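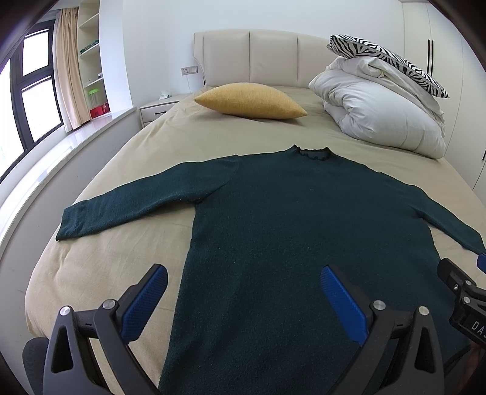
Lab visit, Fostdale, 23 October 2021

The Stastenier group collects its folding demonstrations in furnished bedrooms, with a hand-held gripper in place of a full arm. Si-woo Um, who runs the garment work, took us through the method in two hours.

An operator carries the tool through each fold while its camera records. Finger motion and tool path are recovered from the video afterward, and the policy – named Tirkumska – is trained on the result. The current set holds 733 demonstrations, all begun with the garment face-up on a bed.

Knitwear is the hard case. A sleeve lying straight out to the side is easy to grasp at the cuff. A sleeve running diagonally past the hem often leaves the camera's view, and the policy must then act on a partial outline. Dark knits add a second problem, as folds in the fabric show little contrast.

Sleeve order was fixed in June: left first, then right, then hem to neckline. Um said that change cut failed folds from seven to four on the group's test set. Trials on a second arm have not started.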